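Wultham Finishes
Home / Oils and waxes / Table and worktop

Fotden Table Oil, satin
Large tin £34.00
In stock
Code: 3000-S

I've been using this oil on my own kitchen table since before I had a shop to sell it in, so you'll have to forgive me if I go on a bit. It's a hard wax oil for indoor wood. Tables, desks, worktops, shelves, the odd breadboard (see the note on food further down), and I've done a whole staircase with it too, though my knees would rather I hadn't.

What I like about it is that it goes on thin and doesn't sit there looking like a coat of plastic afterwards. You can still feel the wood when you run your hand across it. If you grew up with a varnished dining table that went white wherever anyone put down a mug of tea, you'll know the sort of finish I was trying to get away from!

The satin is our best seller by miles. There's a matt as well, which I find a touch dry-looking on oak but lovely on ash, and a gloss that I only keep because Rhun Hopkin would never forgive me if I stopped. He does up old pub tables and gets through it by the bucket.

Colour

Clear is never completely clear with oil. On pale woods it warms things up a little, the way the wood looks when you wipe it with a damp cloth. If you want to check before you commit, do exactly that: wet a patch underneath the table, have a look, and you'll be pretty close to the finished shade. If you hate it, buy the Pale version instead. It has a small amount of white in it that keeps maple and birch from going yellow.

Dark woods just go darker. I'd do a test piece on walnut every single time. I did a customer's walnut desk without one in my first year and it came out nearly black, and I can still picture her face.

Getting the surface ready

Most of the emails I get are really about sanding. Please don't go too fine. I stop at 150 grit on most tables and 180 if I'm feeling fancy. Beyond that the wood gets so polished that the oil can't get into it, and you end up with something that looks fab for a month and then wears off in patches by the toaster.

Hoover it, then wipe it with a dry cloth, then hoover it again. White spirit is fine on greasy old worktops but let it dry overnight. Old varnish has to come off completely, I'm afraid, corners and all. New varnish too. Anything that was waxed before wants a proper scrub first or the oil just beads up and sulks.

Putting it on

Stir the tin for longer than you think. The matting agent sinks to the bottom and sets into a sort of custard, and if you only swish the top you'll get a shiny first coat and a chalky last one. Stir, don't shake.

Then put a small puddle in the middle of the table and work it out along the grain with a white pad or a short-haired brush. Leave it for ten minutes. Wipe off everything that hasn't gone in, and I do mean everything. Get down low and look across the top towards a window and you'll spot the wet bits you missed. Second coat the next day, done the same way but with even less oil. Two is plenty for a table. Three for a worktop round a sink.

Lay used rags out flat outside until they're stiff, or soak them in water before they go in the bin. Oily rags screwed up in a ball can heat up on their own and catch fire. It's printed on the tin, and I'd still like you to read it twice.

You can use the table gently after a day. Give it two weeks before you spill red wine on it.
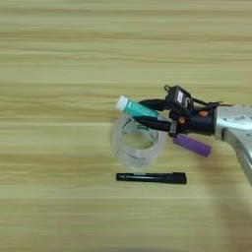 Long streaks of grain across a pale wooden top.

Looking after it

A damp cloth and a drop of washing-up liquid is all it wants. No cream cleaners, no furniture spray from the supermarket, and none of those little eraser sponges (they're basically very fine sandpaper). When the top starts to look thirsty, usually where people's elbows go, rub in a thin coat just there and buff it off. You don't have to redo the whole thing, and the join won't show if you feather it out.

Rings and scratches: sand lightly with the grain, oil, wipe. Ravindran Annamalai has had his café tables on this since June of the year he opened, and he does a touch-up whenever he shuts for a deep clean.

Food

Fine once it has fully cured, which I'd call three weeks in a normal room and a bit longer in a cold one. For chopping boards that get properly hacked at, I'd go for our plain board oil instead.

What else you'll need

White applicator pads, pack of 3
Lint-free cloths
Stirring sticks
Vasiliauskas short-haired brush, wide

Kgomotso Makhubela on the packing bench will swap the pads for a brush at no charge if you put a note on your order. Please spell out which size, she isn't psychic!

Delivery

We send tins by road only, so no airmail and no next-day to the islands, sorry. Orders usually leave us in two working days. Each batch is 108 tins and I don't start the next until the last is nearly gone, so now and then you'll see this page say out of stock for a week. Put your email in the box and we'll drop you a line.

If a tin turns up dented, send us a photo before you open it. Dented but sealed is normally fine to use, and we'll knock something off.

Customer comments

"Did my nan's old sideboard and the dining table to match. Smells strong the first night, gone by the weekend." Ankit Tomar

"Good stuff. Lid is a pig to get off, use a wide screwdriver." Ashwin Thomas

(He's right about the lid. We changed to a different tin in September 2021 and it's easier, but the screwdriver still helps.)

You might also like
Fotden Table Oil, matt
Fotden Table Oil, Pale
Vuvolham board oil
Sample sachets, all finishes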